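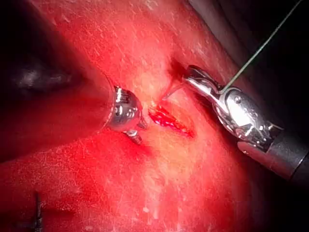 Two robotic surgical instruments over a small incision.

Jersey money, ticket money and the new share window

August 2, 2023

Durkstead Soccer Club has a new front-of-jersey sponsor, a smaller loan than it had in the spring, and a share price that the board has left alone for another year. Those are the three items most of you wrote in about after the last newsletter, so they get most of the space this month. The team news is in the separate match bulletin.

Start with the jersey. Plasota, the pipe and fittings company out on the county road, had its name on the front of the shirt for four seasons. The deal ran out in May. Plasota was offered a renewal at the old price plus a small increase and said no to the increase. The club then asked whether it would take the sleeve at a lower figure, and it agreed to that for one season with no option to extend.

The front has gone to Jaltomix, which bottles fruit drinks and sells most of them in the three counties around us. It's a two-season deal with a break clause after the first. The fee is paid in four parts, and the first part had cleared when this was written. The club isn't publishing the full fee because the contract says it can't, but it will show up inside the commercial income line in next year's accounts, and anyone who compares that line with this year's will be able to work out most of it.

Two points in the contract matter to shareholders. The first is the break clause. Jaltomix can leave after one season if home attendance falls below an agreed level, averaged over the league schedule. Cup games don't count either way. The second is that Jaltomix gets the drinks stand behind the north goal and keeps what it sells there. The old stand was run by the club and made a little money in warm months and lost a little in cold ones. The board took the view that giving it up was a fair trade. I went through the stand's figures for the last three seasons and I agree, though I'd have asked for a share of sales once they passed a set amount.

The youth teams aren't part of either deal. Their shirts stay plain, as the parents' vote two years ago asked for.
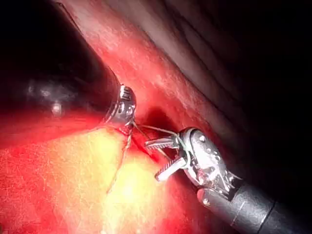 Season tickets are the next biggest source of income, and they're up. The office had sold 642 by the end of the early price period. Most of the growth is in the family section, where the club dropped the charge for a second child. Adult tickets in the main stand are flat. The front office thinks a few more adult sales will come in before the opener, as they did last year, but the budget doesn't rely on it.

A few of you asked why the budget is set on early sales and not on a full-season forecast. That rule came in after the season when the club planned on a promotion crowd, finished fifth, and had to put off paying the bus company. The board now builds the spending plan on money that has been received or is owed under a signed contract. Walk-up gate income goes into a separate account and is released to the general fund once a quarter. It makes for a dull budget. It also means the wage bill for the first team was fixed before the coach started making calls, and he knew the number when he made them.

The wage bill is up slightly. All of that increase is accounted for by two things: a full-time goalkeeping coach, shared with the women's team, and a higher travel allowance for players who live outside Durkstead. Base pay for players hasn't moved.

The ground

Ríos Field is still leased, and the lease is still the item on the accounts that causes the most questions. For newer shareholders, the short version is that the club owns the stands, the lights and the locker room building, and the Ríos family trust owns the land under them. The club pays rent twice a year. The rent goes up each year by a fixed step written into the lease, and the lease has 9 years left to run.

What has changed is that the trust has offered to talk about a sale. It sent a letter to the club in the spring setting out how a price would be reached, with two appraisals and a third if the first two are too far apart. There's no price in the letter and no deadline. The board has replied to say it would like to get as far as the appraisals. Each side pays for its own, so the cost to the club is limited to one appraiser's fee and some hours from our lawyer.

I'd caution against reading too much into this. The club can't buy the land out of income. It would need a mortgage, a share issue large enough to thin out everyone's holding, or help from the city, and each of those would have to come to a vote. The board has said that it won't bring any proposal forward until it has both appraisals in hand and has shown them to shareholders in full. Please hold it to that.

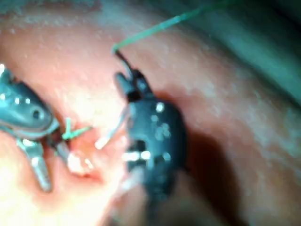

On the debt side the picture is better than it was. The loan taken out for the floodlights has been paid down ahead of schedule, using the transfer fee received for the two academy players who left last summer. The remaining balance is small enough that the bank has released its claim on the team bus. The interest rate on what's left is fixed, so the rise in rates over the past year hasn't touched it. The credit line at the same bank is a different matter. That one floats, and it now costs quite a bit more to use than when it was opened. The club drew on it once during the year, for five weeks, between the end of the season and the first sponsor payment. The plan for next year is to not use it at all, and the quarterly release of gate money has been timed with that in mind.

Insurance went up. So did turf seed, referee fees and the cost of the streaming service for away games. None of these is large alone, and together they take up a little less than the extra income from family tickets.

Shares

The club has 883 shareholders of record, which is the highest it has been. Most hold the minimum. The largest single holder is well under the cap in the bylaws, and no one person or company has asked for the cap to be raised.

The share price stays where it was. Since there's no market for the shares, the board sets the price each summer using a formula that takes the value of what the club owns, subtracts what it owes, and divides by the number of shares. This year the formula gave a result slightly above the current price. Roxana Inga, who chairs the finance group, recommended holding it anyway. Her written note to the board gives the reason in one line: "The increase comes from the loan going down, and I would like to see a second year of that before we charge new people for it."

I think that's sensible. A supporter share in a club this size is closer to a membership than an investment. It pays no dividend. You can't sell it to another person without board approval, and the club will only buy it back in the cases listed in the bylaws, such as a move out of state or the death of the holder. It carries one vote no matter how many shares you have. If you're buying in hopes of a gain, please read the offer document again before you send a check.

There was a request at the last meeting to let shareholders trade among themselves through a notice board on the club website. The board looked at it and decided against it for now. Our lawyer's advice was that even a simple listing page could bring in rules the club isn't set up to follow, and that getting a firm answer would cost more than the page would be worth. The request can be raised again next year.
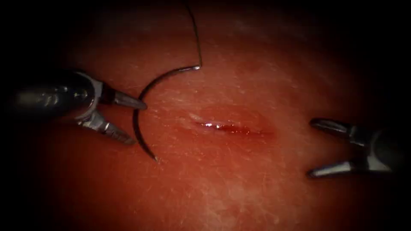
How to buy or add shares

The window is open now and closes when the season does. Forms are at the ticket office and on the shareholder page of the website. Existing holders can use the short form, which asks only for your holder number and the number of shares you want. New holders need the long form and a copy of a photo ID.

The minimum purchase for new holders is 2 shares. A parent or guardian can buy for a child, and the vote stays with the adult until the child turns 18. Payment is by check or bank transfer. The club doesn't take cards for shares, as the processing fee would come out of the purchase price.

Certificates are mailed in batches at the end of each month. If yours has the wrong name or address on it, send it back to the office and keep a photo of it for your records. Several from the last batch had the old street name for the new houses by the rail yard, and those are being reprinted at no charge.

Dates and papers

The full accounts go out by mail two weeks before the annual meeting. If you'd like them by email, tell the office and you'll be moved to that list. Questions for the meeting can be sent ahead in writing, and those get answered first. Questions on the lease should be marked as such on the envelope or in the subject line so they can be passed to the lawyer in one bundle.

There are two board seats up for election. Both current members plan to run again. Nomination forms need the signatures of five shareholders, and the office will check holder numbers for you if you bring in the form during regular hours.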